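Trisby Two-Arm Bench
Research benches > Tabletop > Trisby

Trisby is our two-arm research bench, and if you have found your way to this page you probably want to know what it can do with things that are too big or too awkward for one hand. So do we! Most of the people who write to us ask about small parts first, and we are happy to talk about small parts, but the work we get most excited about in our own lab is the large stuff, the kind of object you would pick up at home with both hands without giving it a thought.

The method that ships with every bench is called Gesine. Satish Thomas started it as a way to get two arms to agree on where to touch a thing before either of them tries to move it, and it has grown a good deal (and gotten a lot friendlier to set up) since those days. In plain words, each arm suggests a contact point, the two suggestions are scored as a pair, and the pair with the best score wins. A single arm can have a perfectly lovely grip in mind and still be overruled, if its partner would have nowhere sensible to go.
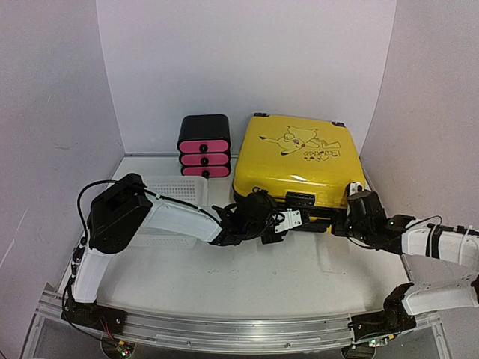 Scoring in pairs costs a little planning time, and we went back and forth on whether that was worth it for smooth, rounded objects, where there is so little to hold on to. Gediminas Hunt finally sat down and ran the comparison on hard-shell luggage, 1,000 attempts in all, with the same starting positions for both planners. The older planner, Nukard, which picks each arm's contact on its own, completed 600. Gesine completed 743. We had hoped for a gap and were still pleased to see one that size, and we have put the full log on the bench's drive so you can go through the failures yourself. Many of those are slips on curved corners, and we would love to hear from anybody who has a good idea about them.

One thing we learned along the way is that it helps to leave other objects on the table. A planner that has only ever seen a suitcase by itself gets rather bold with its elbows, and you find this out the first time there is something else to bump into. The sample tasks include household items of different sizes for that reason, and you can swap in your own.

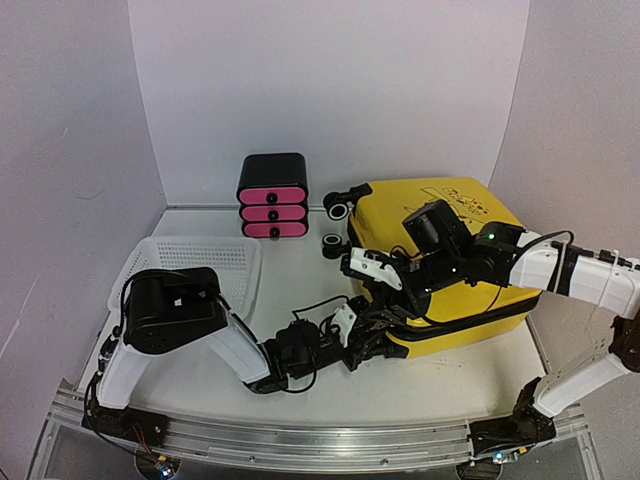
Both grippers at one end of the yellow suitcase, with the pink-fronted drawers and the white basket also on the table.

What comes with the bench

Two arms on a shared aluminum rail
White tabletop with back and side panels
Gesine planner, with Nukard included for comparison
Cloutier, our recording and playback software
4 sample tasks, including the luggage task
Printed setup guide and the full luggage log

Cloutier deserves a word of its own, as people tend to skip over it in the list. It saves both arms' motions on one clock, so when you play back a failed attempt you can stop at any moment and see what each arm was being told to do. Gediminas swears by the slow playback. Start there if your results look odd.

Page updated 8/1/23. The next Gesine release is planned for September and will be a free download for current owners.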